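Skudholm
Telescopes and mounts › Star trackers

Drisine Star Tracker, Mk 2

In stock. Usually leaves us by 4 p.m. on the day you order.

The sky moves. Strictly speaking you do, but it comes to the same thing when you're standing in a field in October wondering why Orion has turned into a plate of spaghetti. The Drisine Mk 2 sits between your tripod and your camera and turns the one slowly enough to keep up with the other. That is all it does, and it weighs 1149 grams without the counterweight.

We sold the first version for long enough to learn its faults. The clutch slipped, the power socket was on the side where your knee goes, and the hemisphere switch was so easy to nudge that one customer spent an entire holiday tracking stars in the wrong direction. Athina Moschos, who looks after mounts for us, sent the makers a long letter about that switch. The Mk 2 has a stiff one, under a cover.

Polar alignment is still your job. There's a sight scope with a lit reticle, and once you have Polaris on the right bit of the ring you can leave it alone, provided you don't then kick the tripod. Allow ten minutes the first time. With a wide lens, a sloppy alignment will do. With anything longer than 135 mm it won't, and your pictures will tell you so.

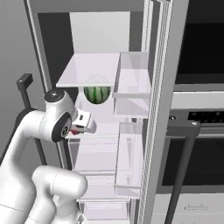
Arm and gripper at an open fridge, computer render.

The battery lasts about 19 hours at room temperature and a good deal less in frost. Keep it in an inside pocket until you're ready to start. It charges over USB-C and will run from a power bank, so a flat battery needn't send you home — you'll have to find some other excuse.

What's in the box
Drisine Mk 2 tracker head
Sight scope with lit reticle
Counterweight and bar
USB-C cable, rather short
Printed instructions, rather long

Not in the box
Tripod
Ball head
Clear weather

Specification
Weight: 1149 g (head only)
Largest load: 3 kg with counterweight
Tracking rates: stars, Sun, Moon
Tripod thread: 3/8 inch
Lowest working temperature: -10°C

Will it fit my wedge?
It fits the Tundico wedge directly. The Tyagi one needs an adaptor plate, sold separately, and the bolts that come with the plate are slightly too long. Use a washer.

Can I put a telescope on it?
A small one. If you need two hands to lift it out of its case, look at our full-size mounts and warn your bank.

Returns
You have 40 days to send it back, sand-free please. Cloud is not a fault and we can't refund it.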